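Temps de lecture : 6 minutes

Nous utilisons des cookies pour mesurer l'audience de ce site. En poursuivant votre lecture, vous acceptez leur utilisation.

Joints de carrelage : les ravoir, les garder clairs, et savoir quand les refaire

19 janvier 2018

Chaque hiver c'est pareil, la lumière rasante entre dans la cuisine vers midi et je découvre mes joints dans toute leur misère. Ceux de devant l'évier surtout, qui étaient gris perle quand nous avons emménagé dans la vieille maison de Vetthorpe et qui ont tourné au gris souris, puis à quelque chose que je préfère ne pas nommer. J'ai essayé à peu près tout ce qui se transmet de belle-mère en voisine, et je vous livre ici ce qui a marché chez moi, avec les détours d'usage (vous me connaissez).

On commence toujours à sec. Un bon coup d'aspirateur avec l'embout brosse, en insistant dans les angles et le long des plinthes, parce que la poussière mouillée fait une pâte grise qui va se loger exactement là où on ne la veut pas. Ensuite seulement, l'eau chaude et le savon noir, une cuillère à soupe dans un seau, pas davantage ! J'ai longtemps eu la main lourde et je me demandais pourquoi le sol collait aux chaussettes.

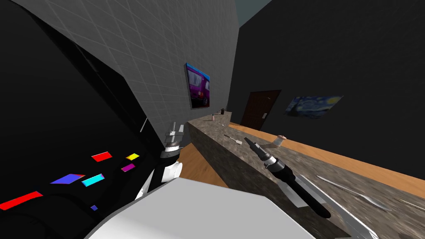

Mireille-du-Nord m'écrit qu'elle fait tout l'inverse et qu'elle passe d'abord le vinaigre blanc pur, depuis des années, sans le moindre souci. Je veux bien la croire, mais je reste prudente : le vinaigre attaque le ciment à la longue, et il est franchement mauvais pour le marbre et la pierre calcaire. Si vous y tenez, diluez-le largement, rincez deux fois et n'en faites pas une habitude.

Pour les joints vraiment encrassés, ma préférence va au bicarbonate. Trois cuillères dans un bol, un filet d'eau, on remue jusqu'à obtenir une pâte qui tient sur la brosse. J'étale, je laisse un quart d'heure (le temps d'un café, disons d'un café et d'un coup de téléphone) et je frotte avec une vieille brosse à dents à poils durs. Chez Aklow, la droguerie derrière le marché, on trouve des brosses étroites à manche coudé qui ménagent bien les poignets, et j'avoue que je ne m'en passe plus. On travaille par petites surfaces, un mètre carré à la fois, et on rince avant que la pâte ne sèche. Sinon il reste un voile blanc et tout est à recommencer.

Les taches de gras demandent autre chose. De la terre de Sommières, saupoudrée généreusement le soir et aspirée le lendemain matin, fait des merveilles sur une éclaboussure d'huile récente. Sur une tache ancienne il faut parfois deux ou trois nuits. Soyez patients.

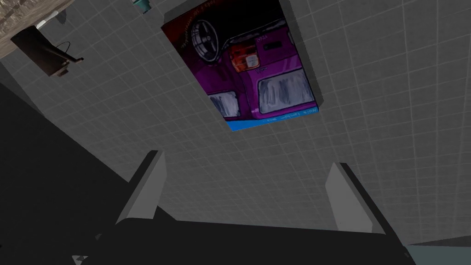

Peut-on utiliser de l'eau de Javel sur des joints de couleur ?
Mieux vaut s'en abstenir : elle décolore par plaques et finit par rendre le joint poreux. Le percarbonate, dans de l'eau bien chaude, est plus doux, à condition de faire un essai dans un coin caché.

Venons-en à la protection, qu'on oublie toujours. Un joint propre boit tout ce qui tombe dessus, le café, le vin, le jus de betterave (ne me parlez plus de betterave). Il faut attendre qu'il soit parfaitement sec, deux jours pleins fenêtre entrouverte, puis passer un hydrofuge au pinceau fin. J'emploie celui de Stukura, acheté en petit bidon, et j'essuie tout de suite ce qui déborde sur le carreau. Deux couches suffisent. Je recommence au mois d'avril, quand on peut enfin aérer sans grelotter.
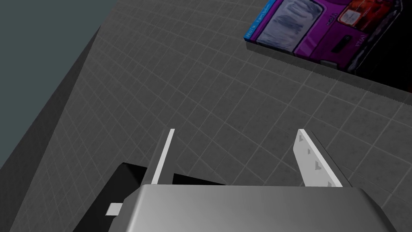

CUISINE & SOLS > Refaire un joint abîmé

Si le joint s'effrite sous l'ongle, aucun nettoyage n'y fera rien. On le gratte au grattoir à main sur la moitié de l'épaisseur du carreau au moins, on aspire, on humidifie légèrement. Le mortier se prépare en petite quantité, souple comme une pâte à crêpes un peu trop épaisse, et se pousse en diagonale avec une raclette en caoutchouc. En diagonale, j'y tiens, car dans le sens du joint la raclette le creuse. On attend qu'il tire un peu, puis on passe une éponge à peine humide, rincée souvent.

Pour la teinte, emportez un éclat de l'ancien joint au magasin. J'ai pris chez Van Wijk le gris numéro 209 en croyant que c'était le mien, alors qu'il me fallait le 222, et pendant toute une saison j'ai eu devant le four un petit rectangle plus clair que tous mes invités ont remarqué.

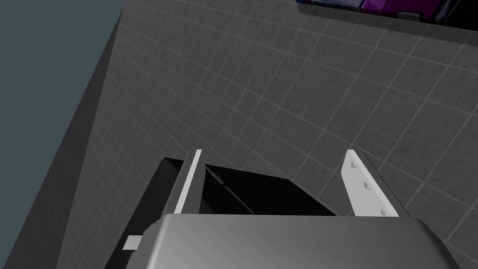
Carrelage gris : un entretien régulier avant tout.

Dernière chose pour les pressés : gardez une brosse et un petit pot de bicarbonate sous l'évier, bien fermé. Cinq minutes devant le plan de travail pendant que les pâtes cuisent, et le grand ménage de printemps s'en trouve bien allégé. Pour les joints de douche, c'est une autre histoire, avec du silicone et beaucoup de patience, et j'y reviendrai dès que j'aurai fini la mienne.

Recevez nos astuces maison par courriel : inscrivez-vous à la lettre d'information.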